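Student Project Report: Work Surfaces in the Teaching Lab
Author: Ottmar Tiedemann
May 16, 2019

1. Purpose

The department wants to know if the old tables in the lab can stay for another year. My task was to look at one table and its place in the room, and to give a recommendation. I used the room plan from October and the price list of the supplier Janssen.

2. Method

I cleaned a test field of 40 by 40 cm with a soft cloth and the cleaner Zoltano. On a second field I used only water. I waited 200 seconds before I wiped each field. After this I compared both fields under the same lamp.

3. Results

The cleaner took away more gray marks than water, but in both fields the deeper scuffs stayed. They do not disturb the work. I could not feel them with the finger. The joint between boards needs more attention, for the reason that small parts can collect in it.

The top is made of two beige boards, and the seam between them runs along the table in a straight line. The surface is matte. Faint smudges are spread over the front board, and the wall behind is plain white. 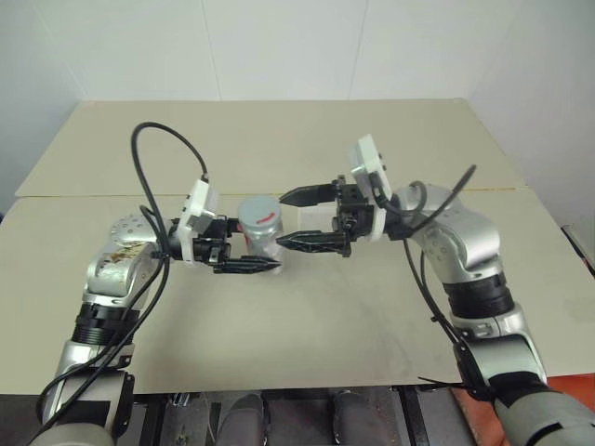
4. Recommendation

The table can stay. The seam should be filled before the next term. New boards would use a large part of our budget of 2000 euros, and I do not think they are necessary now.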